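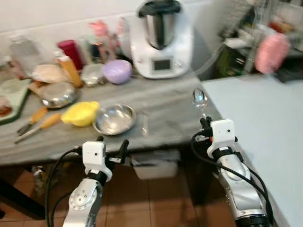
Counter at prep time, lemon squeezer and steel bowl in the middle

From: Timo Baumgart
To: Hiltutura kitchen list
Date: June 20, 2022
Subject: Re: [hiltutura] Lemon dressing, and where does the squeezer live?

Lutz Nolte wrote:
> Has anyone got the dressing recipe from the May supper written down
> somewhere? I tried it at home from memory and it came out far too
> sharp. Also, I spent ages hunting for a lemon squeezer in the
> Flatow kitchen and ended up using a fork. Do we own one?

Lutz, yes and yes! The squeezer is the yellow plastic one, and I now leave it out on the gray marble-pattern counter next to the round steel bowl, so no more forks. I'm so happy with that spot. You squeeze, tip it into the bowl, and a spoon is all you need after that.

The dressing, for the big salad:

265 ml olive oil
juice of 2 large lemons
1 tablespoon honey (I bet this is what you forgot)
1 teaspoon mustard
salt, plenty of pepper

Stir the honey into the lemon juice first and let it melt in properly before the oil goes anywhere near it. Then add the oil slowly, stirring the whole time. It's enough for 600 g of leaves, and if you have any left over it is wonderful on warm potatoes – try it with the skins on!

You can make it in the food processor at the back of the counter too, the white one with the steel jug. I did a double batch that way in May and it came out thick and creamy, almost like mayonnaise. By hand it stays looser, and I like that better on leaves. Brarnier's version has garlic in it as well, one small clove, and I've gone back and forth on that so many times.

Two kitchen things while I'm writing. Please keep the green board going alongside the brown wooden one, it's great having both on the counter when a few of us are chopping. And the knives with the yellowish wooden handles don't go in the dishwasher, just a quick wash and dry.

We have 19 signed up for the next supper so far, which is fantastic. I can bring lemons. Lutz, would you do the bread again? The one with the seeds – it was gone before I got a second slice.

Timo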